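Skistum Cell – Maintenance Meeting Minutes, Jan 21, 2021

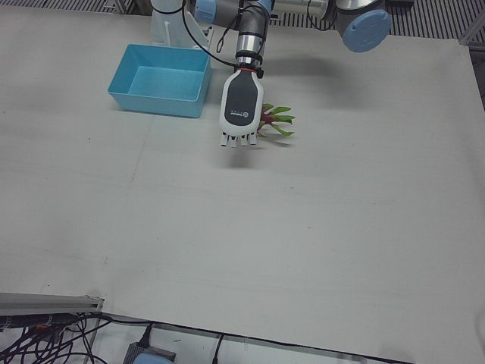 Left arm over the table, with bin and seedling.

1. Hand. Operating count stands at 2,037 cycles. Fingertip check is due every 400. Last check was skipped in October – to be entered in the log.

2. Cables. The loop beside the left wrist is to be re-clipped and tried through full wrist travel at low speed. Cables under the near left corner of the table to be sorted and labeled. Dramani to quote for sleeving.

3. Bin position. Agreed to mark the tabletop with tape. Rernard asked for a fixed stop; deferred.

4. Coupling. Re-torque after the next 20 hours of running. Claltus to supply the torque value in writing.

Open: spare hand – no delivery date yet.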